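Subject: Re: [kilura-listeners] Morning show changes at Kilura 2

A few answers to the questions that came in overnight. I was on the weather desk at the old Kilura building for 6 years and I still talk to people there, but I don't work for the station now and nothing below is official.

On the date: they are telling staff October. The new team does a week of rehearsals off air first, in the small studio, and then they take over the whole 5 a.m. to 9 a.m. block. The current anchors stay through the end of the previous month. I have not heard a day and I would not trust anyone who gives you one yet.

> I see from the Tusia paper that the morning show is losing
> both anchors and the traffic reporter at once. Does anyone
> know if this is a budget thing? The article said the station
> "declined to discuss personnel" and that was about it. Also
> it said the noon news is being cut to half an hour. Is that
> connected? I have watched that noon show since I retired and
> I would be sorry to see it go. My last question is whether the
> weather will still be done from Tusia or piped in from
> somewhere else like they did with the weekend sports.

It is partly budget. Stokine bought the station two winters ago and has been going through the contracts as they come up. Both anchors had contracts ending this fall. One was offered a renewal at less money and turned it down. The other was not offered one. I know both of them and neither wants it discussed more than that, so please don't go asking on their pages.

The traffic reporter is a separate matter. Traffic came from an outside service, and Stokine uses a different one at its other stations. The new service will supply a map and a voice. There won't be a person in the studio for it.

On the noon show, yes, it goes to thirty minutes, and the second half hour becomes a talk program that Stokine makes for all its stations. The noon producer is moving to mornings. Two of the noon segments are supposed to move with her. The Kudo farm report is one, and I was told the other is the pet adoption spot, though I would wait and see on that.

Weather stays in Tusia for mornings and evenings. I asked about this one in particular. Weekends are undecided. What happened with weekend sports was that the job sat open for months and then got covered from the hub, and it never came back. If the weekend weather job gets posted locally, that is a good sign. As of last night it had not been. 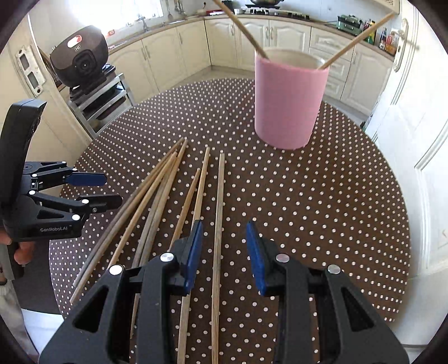

Somebody else asked whether writing to the station does any good. It does more than people think, if it is a letter or a phone call. When the 6 p.m. show dropped the high school scores, the front desk got a stack of mail and the scores were back by basketball season. Comments under the station's posts mostly get read by whoever is on the web desk that night, and they don't go any further. If you write, say what town you are in and what you watch. A letter from Kudo counts for more than you would expect, as the sales people are always being asked whether anybody out there still gets the signal.

There is also a viewer meeting. The station holds one every year in the library basement in Tusia. The room holds plenty and it has never been close to full. The general manager usually comes and takes questions for an hour or so. The notice goes up on the library door and in the crawl during the late news, and I will post it here when I see it.

The paper gave the morning audience as 2681 households. I believe that is the count for the first hour only. The figure I used to hear for the full show was closer to 3000, but that was before the sale, and the way it gets measured has changed since then. I would not put the two side by side.

One correction to my own message from last week. I said channel 4 was getting out of morning news. They are dropping the weekend morning show and keeping the weekday one. Sorry for the mix-up, and thanks to the two people who wrote me off list.

Please trim the quotes when you reply. The digest version of this list was very long yesterday and most of it was the same article pasted over and over.

--
kilura-listeners mailing list
To leave the list, send a blank message with "unsubscribe" in the subject line.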